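Malell Finishes First Round of Gripper Tests on Two-Arm Cell
Nov 16, 2022
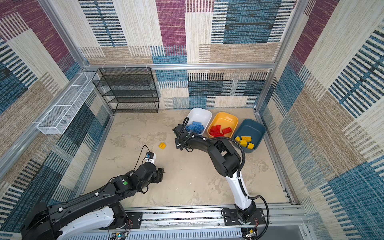
Malell has completed the first round of a gripper comparison on its two-arm test cell in Dasberg. The task is sorting toy bricks by color into three bins, with both arms working from the front rail and a small camera mounted at each wrist.

Two sets of finger pads were tested, the stock pads and a softer set molded by Magbanua. Each set was run for 600 picks under the same controller settings. The stock pads missed 133 picks. The Magbanua pads missed 27.

Most of the misses with the stock pads were on bricks lying at an angle against another brick or a bin wall, according to test lead Remedios Baluyot. On single bricks lying flat on open floor the two sets performed almost the same.

"The softer pad gives us more room for error in wrist angle," Baluyot said. "It also wears faster. We changed it twice during the run and did not change the stock pad at all."

Cycle time was not scored in this round. Åsmund Westerberg, who maintains the controller code, said the closing speed was held low for both sets and will be raised in steps in the next round. A delay of 5 milliseconds between the two wrist camera feeds was corrected before scoring began, and picks made before the correction were thrown out.

The second round will repeat the sort with a Zetasetti controller in place of the current one. Pads, bins and bricks will stay the same. Results are due in March. Requests for the pick logs can be sent to Ursina Berchtold at the Dasberg office.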